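Notes from the Laundry Corner

Well, the cloth amnesty is over and I am still finding bits of fluff in my cardigan pockets! For those who missed the last newsletter, I'd asked everyone at Drasusen to go through the drawer, cupboard or carrier bag where their cleaning cloths end up, bring out the lot, and be a bit ruthless about it. I did mine first, as I could hardly nag the rest of you otherwise, and it took me a whole evening with the radio on.

I had 27 cloths. I live on my own in a one-bedroom flat with a very small bath. Some of them I remembered buying, some came from my mother's, and there was a tea towel from a seaside café that shut years ago which I'm keeping whatever anybody says (it's for drying the good glasses and nothing else).

The rest of you did us proud. Between all the flats on our stair we got to 381, which Oluf Ragnarsson wrote up on the whiteboard by the letterboxes, and underneath it somebody has drawn a very sad-looking duster. Oluf himself handed over a carrier bag full of old vests cut into squares, all ironed. I didn't know what to say.

Anyway, on to the washing, and I've had a lot of questions about the yellow and orange ones.
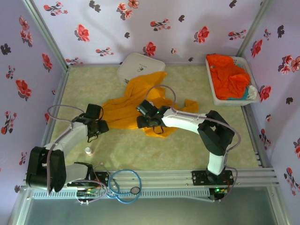
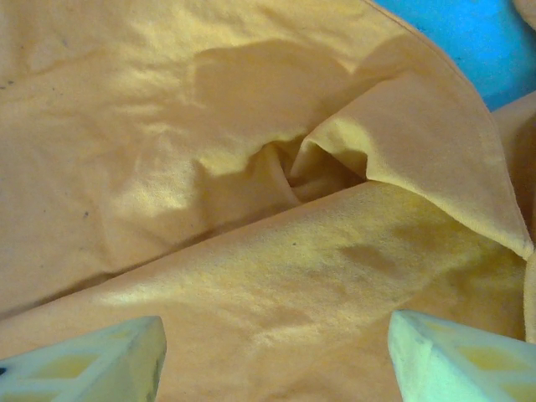
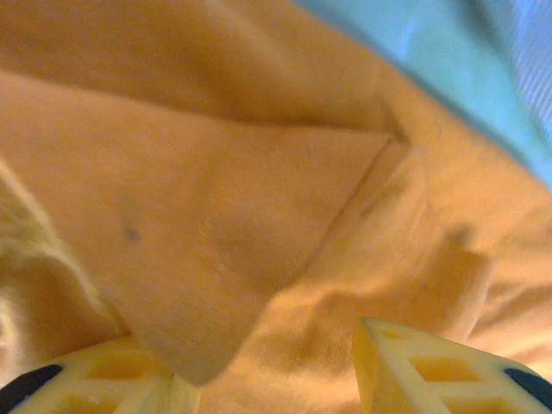
My own worst habit is washing everything together at whatever the dial was left on, and I've been trying to mend my ways this month. The soft, brushed sort of cloth wants treating separately from your cotton tea towels. Cotton sheds, the soft ones grab hold of whatever is shed, and then you go to polish a mirror and leave it furrier than you found it. Have a proper look at each one before it goes in the machine, in good light, as the little marks are easy to miss: there's a tiny greyish-blue spot on the orange cloth in the last picture, only a few fibres across, and you'd never notice it from the other side of a room. A mark that size I just dab with a drop of washing-up liquid and leave while I have a cup of tea. If it's still there after the wash, the cloth moves down a rank and does the skirting boards.

And do go easy on the powder. I used to put in a great heaped scoop on the grounds that cleaning cloths are dirtier than clothes, and they came out stiff as a board. Half that is plenty. No fabric softener on the microfibre ones either, please! I know it smells lovely. It leaves a coating on them and they stop picking anything up, so you end up just pushing the dust along the shelf to the other end. I did that for years with the bookcase and blamed the books.

Temperature next. Our Plusberg machines downstairs have that odd dial where the numbers have rubbed off, so a few of you have been guessing. I've put a dot of red nail varnish at 40, and that's what I use for the ordinary dusters. Anything that's been near the bin or the loo goes in on its own, hotter, and I keep those in a separate bag on the back of the bathroom door so they never meet the kitchen lot. If you've got a new bright orange or yellow one, give it a first wash by itself. I ignored this in December and had a set of peach pillowcases until Easter.

For drying, over the airer and well spread out. A cloth dropped in a heap stays damp in the middle of the folds and you'll know all about it by the next morning. Shake it, pull the corners square, hang it by the hem. The tumble dryer is fine on low for the cotton ones but I'd keep the fluffy ones out of it.

A few of you asked where to buy more (more! after all that!). The hardware shop on Fabbri Street has the soft ones in packs of 15, in mixed colours, and they're decent, though the green ones bleed a bit. I like having colours so I can remember which room is which: yellow for dusting, orange for the kitchen, blue for glass. My sister thinks this is fussy but she also cleans her hob with a sock.

What to do with the sorry ones, then. The animal rescue at Plunano will take clean old towels and big cloths, but nothing with holes you could put a fist through. There's a box under the stairs for those, and it was nearly full when I looked. Anything smaller or more ragged, I've got a sack going for the bike shed, where they do for chains and muddy mudguards. Please wash them first. Somebody put in one that was still sticky with jam and the ants were very pleased.

The laundry room token machine has gone up to 50p a go, by the way, and it still won't take the shiny new coins, so bring old ones or knock on my door and I'll swap you. I'm usually in after four.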